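Okay, thread on the polling place thing in Asberg, since my texts are full of questions and I'd like to answer them once.

Short version: the county closed the Zarley precinct in October and moved everyone who votes there to the Vakham Road library. A lot of people never got the card in the mail. I didn't get mine until Friday, and I live four blocks from the old site.

The county says 184 households got cards returned as undeliverable. If you're in the apartments behind the feed store, check yours even if you've lived there forever. Half those buildings got new unit numbers this summer and the voter file still has the old ones.

I went to the county board meeting to ask about it. You get two minutes at the mic. I used most of mine trying to get the mic to turn on.

What I asked: if somebody shows up at Zarley out of habit, what happens? Answer: there'll be a sign on the door. One sign. It's 10 miles to the library from the far end of the precinct and the 52 bus doesn't run out that way after six. Polls close at seven. You see my problem.

They did say yes to a second sign at the parking lot entrance and a poll worker out front for the morning rush. So that's something - small, but I'll take it.

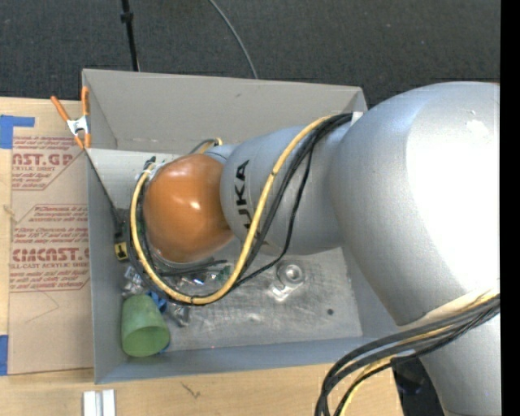 Þórey Laxdal wrote back to say she went to the library at lunch to vote early and they told her she was still listed at Zarley, so could she even vote there? She ended up with a provisional ballot and wants to know if it counts.

Okay Þórey, I called the clerk's office on this one (32 minutes on hold, I got a whole load of laundry folded). They told me yes, it counts once they match your registration, and you should hang on to the little receipt with the number on it. Call them with that number next week. Don't throw it out!

Also they said the list at the library was an old printout and they've sent over a new one. If you get told you're in the wrong place, ask them to look you up on the computer too.

Rides: Amoah Tire is lending us their van on election day, pickup at the old Zarley site starting at 4 pm. You don't have to tell anyone how you're voting and please don't ask the driver how he is.

If you can drive, even for an hour, message me. I've got the evening covered but mid-afternoon is thin.

Next board meeting is at 6:30, same room, side door. I'm bringing up the bus again.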